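Thread on the planner rewrite in Tarkeo, our control stack for two-armed manipulation in simulation. It merged this morning, 1 March 2020. Notes for people who use it or are thinking of using it.

1/ The old planner treated both arms as one long chain. Every request solved for all the joints together, including the arm that had nothing to do. Simple pick requests timed out, and the idle arm would drift into odd poses.

2/ The new one plans per arm and then runs a joint check on the two paths. If they conflict, the arm with the lower priority gets replanned against the other one's swept volume. Henk Postma wrote the check. It is a small file and worth reading.

3/ Priority is set in the task file. If you leave it out, the arm with a target goes first. If both have targets, the right arm goes first. I don't love that default, but changing it breaks too many of our recorded tasks.

4/ The hands were harder. A finger closing around something is in contact with it by design, so a plain collision check rejects every grasp. We now keep an allowed-contact list per grasp phase: approach, close, lift, release.

5/ Release had its own bug. The list was cleared the moment the fingers got the open command, while they were still touching the object. The checker saw a collision and froze the arm. It now waits until the contact sensors read zero for 40 control steps.

6/ We ran 3,000 kitchen episodes overnight with the new build. 2,393 finished. The other 607 are sorted by cause in the log viewer, and the biggest group is perception: the object pose estimate jumps when the fingers cover part of the object.

7/ Luana Honorato is working on that one. Her first version holds the last good pose while the hand blocks the view and blends back in afterwards. It helps with round things. For long objects it can hold a wrong rotation for too long.

8/ The countertop task is the one I use for debugging. Right hand at the pepper on the blue plate, left hand open over bare marble, frying pan close by on the right. The gap between plate and pan is narrow, so the wrist path matters.
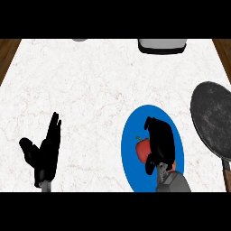
Orville Robotics, Manipulation Software Team

9/ With the old planner I had to pad the pan by hand in the scene file to keep the forearm out of it. If you did the same, take the padding out. The new checker uses the real mesh, and the extra margin will make it report no path.

10/ To upgrade: pull main, delete your cached reachability maps, run the rebuild script. The maps from before the merge load without an error and give bad answers. Aba Aryee has added a version check that goes in with the next patch.

11/ Known problems. Replay of old logs is off by one step at the start. The visualizer draws the swept volume for the wrong arm if you switch priority while it is open. Restart it.

12/ Issue 621 is the place for planner reports. Please attach the task file and the seed. Without the seed I can't reproduce anything.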